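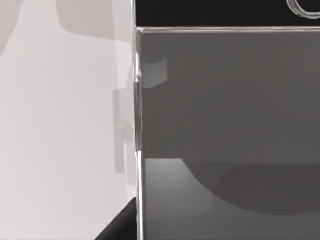

Is it rude to leave a party without saying goodbye?

Leaving quietly is perfectly good manners at any gathering too large to sit round one table, provided you thank the host the next day.

I hold this view firmly, and I hold it as someone brought up in the opposite faith. In my family nobody has ever just left anywhere. My mother begins saying goodbye at the point where other people are asking for the bathroom. There is the announcement, made from the sofa with both hands on the knees. There is the standing up, which reminds someone of a story. There is the hall, where coats are put on and conversation starts again with fresh energy, as if the evening up to then had been a sort of warm-up. Then the doorstep, the path, the car with its window wound down, and my father in the driving seat with the engine running, staring ahead like a man waiting for a ferry.

I once timed it, aged eleven, with a watch I had been given for the purpose of becoming more punctual. We said we were going and 40 minutes later we went. I was wearing a duffel coat for all of it. I believe some of my present opinions were formed inside that coat.

So I come to the matter with a grudge, and you should allow for that. But I have also given it some thought, most recently in June, at a birthday lunch held by my friend Rostam Bahrami, who turned sixty and hired the upstairs of the Drerivis, a restaurant that does a very good aubergine thing and has only one staircase. There were far more people than chairs. By four o'clock those who had trains to catch had started to go, and every one of them wanted to say goodbye to Rostam. He was in the middle of a long table with a wall behind him. To reach him you had to ask six people to stand up, and to get out again you had to ask the same six people, who had by then sat down.

He barely finished his cake. Every time he lifted the fork somebody leaned over to tell him not to get up, and so he got up. He told me afterwards that he'd had a lovely time and couldn't remember speaking to anyone about anything apart from the motorway.
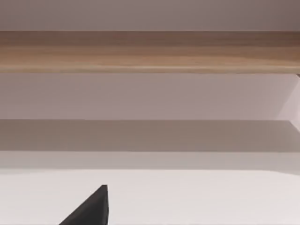

The case for the formal farewell rests on the idea that the host would be hurt to look round and find you gone. I have been a host. I have looked round and found people gone, and what I felt was closer to relief, especially with regard to the bread. A host at ten o'clock is thinking about ice, and whether the couple by the window have had a row, and whether the man from next door is going to bring up the hedge. If you walk up at that moment with your coat on, you're giving them one more thing to do. They have to look stricken. They have to say "Already?" in the right tone, and it's hard to get right when you have been saying it since half past eight.

Then you have to supply a reason. Nobody can leave a party in this country without a reason, and the reason has to be outside your control. You can't say you've had enough. You can't say that you met everyone you wanted to meet and one you didn't, and would now like to be in bed with the radio on. It has to be a babysitter, or an early start, or a dog. I know people who have kept a dog going for years after its death purely for use on these occasions. The host doesn't believe in the dog either. Two adults who like each other are standing in a corridor exchanging falsehoods about an animal, and we call it courtesy.

There's a worse effect, and I think people who do the full round of goodbyes don't know they are causing it. Leaving is catching. A party can go along very nicely for hours without anyone looking at a clock, and then one couple go from group to group, kissing everybody and saying how late it is. Well, now it's late. It wasn't before. People who were halfway through a second wind start patting their pockets. I have seen a room of 20 reduced to me and a retired dentist in the time it takes to find a scarf, all because somebody thought it would be impolite to slip off.

I should be fair to the other side, partly as I am married to it. My wife's argument is that a goodbye is the only part of the evening when you are sure of talking to everyone, and that some of her best conversations have been had in halls. She says something happens to people once their coats are on. They know they're about to be let off, so they say what they mean. She learned from a goodbye that her cousin was moving to Kernen, and from another that her old head of department had never liked poetry, and neither of these had come up over dinner. I can't dismiss this. I've noticed it too, usually from the front gate, where I've been standing with the car key.

She also points out that my method has gone wrong. It has, twice. The first time I left a house-warming by what I took to be the back door and spent some while in a utility room, unable to work the bolt and unwilling to return through the kitchen, since I'd have had to explain myself to people who thought I'd gone to fetch the olives. The second time I got away beautifully and was on the bus before I remembered that I had brought her with me. That one still gets told. It gets told in halls, mostly. 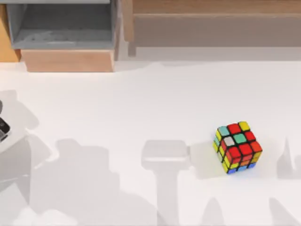
Numbers come into it, and I think most of the bad feeling on both sides comes from people applying the rule for one size of event to another. At a dinner for six you say goodbye to everybody, obviously. If you vanish between the cheese and the coffee, they will search the garden. At a dinner for eight or ten the same applies, though you may wave at the far end. Once people are standing up with plates, you are into a different sort of thing, and the duty shrinks to whoever you happen to be talking to. You can't walk off in the middle of a sentence, even if it's their sentence and has been going since the starters.

Weddings are a special case. I went to one outside Grikudora with 300 guests, and the bride's uncle, a kind man with enormous hands, decided that he and his wife could not go back to their hotel until they had shaken hands with all of them. He did it in table order. He reached us during the dancing and I had to be fetched off the floor to be said goodbye to by a man I had not yet been introduced to. I've thought of him often since. I'm told that at really grand weddings, with 400 or more, the couple themselves leave first and everyone else is free to drift off as they please, and that seems to me a very civilised arrangement which could be brought in for ordinary birthdays. Let the host go. Let the rest of us see to the bins.

Work parties are simpler. Leave whenever your face gets tired. Your manager will have gone already, and if your manager hasn't gone, that's a better reason still.

Funerals I would leave alone. People want to be spoken to at a funeral, and want it again at the door, and I've never heard anyone complain that too many people came to find them before going home. I don't see this as a hole in my argument, though my wife does, and has said so in a hall.

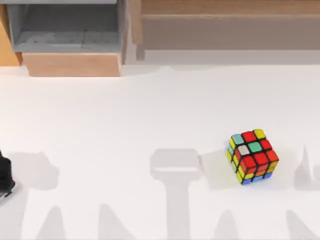
What I do insist on is the thanks. The quiet exit only works as a loan, and you pay it back by noon the next day. A message will do. A telephone call is better if the host is over seventy, and worse if they are under forty, when they will assume someone has died. It should mention one thing that took place, so that it's clear you were there and awake. "Thank you for the lovely evening" could be sent by a person who got the wrong address. "Thank you, and I hope the man got his shoe back" could only have been sent by a guest.

My neighbour Mrs Kordestani has the best system I've come across. She says goodbye when she arrives. She comes in, kisses the host, hands over a plant, and says, "Now, I shan't disturb you later, so thank you, I had a wonderful time." Then she goes and has it. Some people find this alarming, and at least one host thought she was leaving on the spot and took it personally. But she has never been trapped behind a table or asked other people to stand up, and she's home when she wants to be. I tried it myself at a retirement do a few weeks ago and was asked, quite sharply, whether I was feeling all right. I think you need the plant.

My mother, meanwhile, is coming to us for lunch at the end of the month. She likes to be away before dark. I've told her we'll eat at twelve.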